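Consent by Calendar: The Lastgate Quarry Extension and the Limits of Public Comment

November 25, 2018
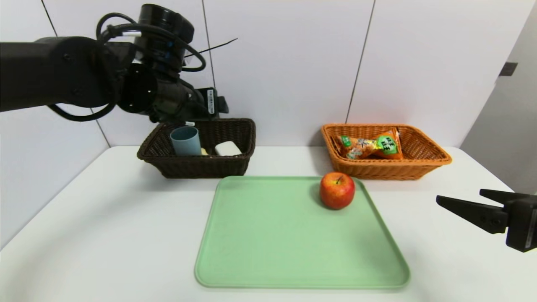 A wicker basket on a white tabletop, with a robotic arm over it.

The decision to allow the Lastgate quarry to expand into the upper Keso valley was made lawfully. The notices were posted, the hearing was held, and the comment period ran its required length. This publication does not dispute any of that. Our concern is with a permitting process that can satisfy every one of its own rules and still leave the residents of a valley without a meaningful part in deciding its future.

The extension adds 115 acres to the existing workings. Most of that land is second-growth woodland on the north slope, above the creek that supplies Gondal. The operator, Brondar Aggregates, has stated that the new ground will keep the quarry open for another generation and protect the jobs that depend on it. Those jobs are real, and any serious discussion of the valley must begin by respecting them. Gondal has few other employers of comparable size, and the households that rely on the quarry deserve better than to be treated as an obstacle by people who live elsewhere.

It is equally true that the same households drink the water. The application devoted 3 pages to groundwater. It relied on well readings taken in a single February, when the ground was frozen and the creek was at its lowest. A reader with no technical training can see the difficulty. Blasting and pumping will take place all year, including the spring months when the springs above Gondal are running and the shallow wells rise and fall within days. To approve a permanent change to a watershed on the strength of one winter month is to accept a level of uncertainty that no careful household would accept in buying a used car.

The county was given 82 written comments. The final decision summarizes them in a single paragraph, which notes that concerns were raised about dust, traffic, noise and water, and that these had been considered. It does not say how. A resident who spent several evenings reading the application and preparing a response is entitled to know whether the point she raised was found to be mistaken, found to be correct but outweighed, or simply not addressed. A written answer to each distinct objection would have cost the county a few days of staff time.

The comment period itself was 42 days. That may be adequate for a new driveway or a change of signage. It is plainly too short for a town with no planning staff of its own to find a hydrologist, pay for a review and receive a report. The applicant had several years to prepare its case and chose the date on which the clock would start. We do not suggest that the timing was improper, only that a fixed period favors the party that knows when it will begin.

Supporters of the project have argued that further delay would place Brondar at a disadvantage and drive up the price of stone for local roads. The argument has some weight. Gravel hauled from farther away costs more and burns more fuel, and an environmental policy that merely moves the damage to another county is a poor one. Yet the existing workings are not exhausted. By the applicant's own account, they contain enough material to supply current demand for several years. A single additional year of well monitoring would not have closed the gate or idled a truck.

Three changes would improve matters. The county should require a full year of groundwater data before any application affecting a drinking water source is accepted as complete. It should set the length of the comment period according to the size of the project. And it should publish a reasoned reply to the objections it receives, in language that the people who made them can understand.

None of these measures would prevent a quarry from being built or extended. Brondar could have met all of them and might well have received the same permit. The woodland on the north slope would still be cleared, and some residents would still be unhappy.

The Lastgate permit is now final, and the period for appeal has passed. The county can still attach monitoring conditions when the operating plan comes up for review in February. We urge it to do so, and to begin with the springs above Gondal.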